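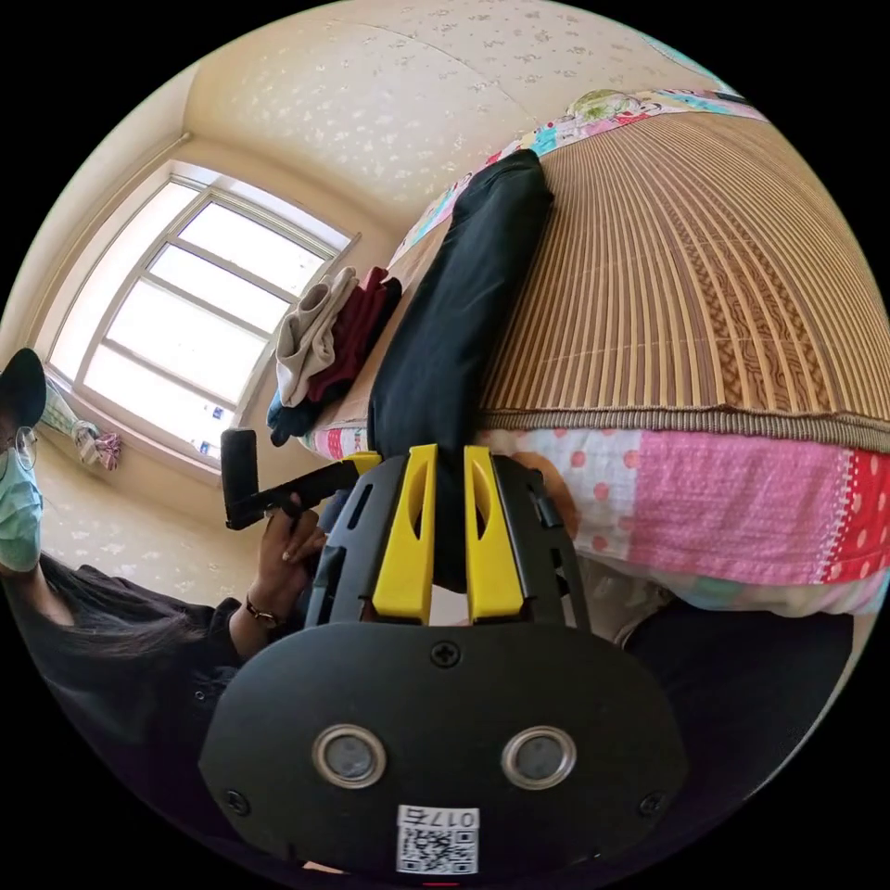 Getalberg Folding Guest Bed, Single

Item no. 758
In stock, ships from our Jutcombe warehouse

Our best selling spare bed, back again for August. Steel frame, sprung slats, foam mattress included. Folds in half, rolls on casters, stands up in a closet or behind a door. Sleeps one adult. Made for guests, cabins, dorm rooms, in-laws, the cousin who misses the last train.

New for this batch: thicker mattress (6 inches, the old one was 4) and a better latch. Same price as before. We held it as long as we could, next batch will probably go up.

What you get

Folding frame, fully welded, nothing to line up
Foam mattress with zip-off cover
Four casters, two of them locking
Two elastic straps for holding the mattress when folded
Storage cover, gray
Hex key and spare slat caps (bag is taped to the underside of the frame, please look there before calling us)

Sizes

Open: 75 in long, 31 in wide
Height to top of mattress: 19 in
Folded: 42 in tall, 31 in wide, 15 in deep
Slats: 28, birch, in rubber caps
Weight: 48 lb with mattress
Max load: 265 lb

Measure your closet depth, then measure again with the door shut. Most of our returns on this one are closet returns. The casters stick out a little past the frame when they turn so leave an inch.

Mattress

One piece foam, medium firm. Comes rolled and vacuum packed. Cut the outer plastic with scissors, not a knife, the cover is right under there. Let it open up flat for a day if you can. Corners take longest. You can sleep on it the first night but it wont be at full height yet.

Smell goes away with a window open. Foam itself can't be washed, spot clean only. Cover is cotton blend, cold wash, hang dry. Tumble drying shrinks it and then the zipper will fight you.

Regular twin fitted sheets work fine, bit of extra to tuck under on the sides. If you want a snug fit, we carry the Mthembu sheet sets, cut to this mattress. Solid colors and prints, sold seperately, see the bedding page. The prints sell out first.

Setting up

Roll it where you want it. Lock both casters BEFORE you open it. Pull the latch, lower the two halves together, push down in the middle till you hear the click. Legs swing out by themselves. Unhook the straps, shake out the mattress, done.

To fold: pillows off, thick comforter off. Thin blanket can stay on, thats what the long straps are for. Lift from the center bar, fingers away from the hinge. Check the latch has caught before you roll it anywhere.

Only tool job is the casters, which ship loose in the box. Push and turn, then snug them with the hex key.

Questions we get a lot

Can I use it every night? You can, some customers do. For nightly use we'd point you to the Lultamden daybed instead, heavier frame, doesn't fold.

Does it squeak? Not new. After a year or so the slat caps can dry out, a little talc in each one fixes it. Don't use oil, it eats the rubber.

Headboard? No, but the rail at the head end has two holes drilled for one. The clip-on padded headboard fits, item on the accessories page. Take it off before folding.

Kids? Ages 6 and up. No jumping, no playing under it, and don't let them work the latch.

Can two beds be joined? Yes with the coupling bar, sold in pairs. There is a small gap in the middle, a topper covers it.

Shipping

One box, 54 lb packed. Curbside delivery is included, inside delivery is extra and you need to pick it at checkout, the driver can't add it at the door. Orders in before 2 pm leave same day. Allow up to 7 working days, longer for islands and some mountain zip codes.

Pickup from Jutcombe is free. Bring the order number and a car with the back seats down. Box will not fit in a small hatchback, people have tried.

Returns

28 days, unused, mattress still in its plastic. Once the mattress is opened we can only take back the frame. Damaged in transit is different, send photos of the box and the damage and we'll sort it out, usually a part or a new frame.

Frame warranty 7 years. Mattress 2 years. Casters and straps are wear parts, we keep them in stock and they're cheap.

Goes well with

Mthembu sheet set, single
Waterproof mattress protector
Wool topper, 2 in
Clip-on headboard
Coupling bar, pair
Spare casters, set of four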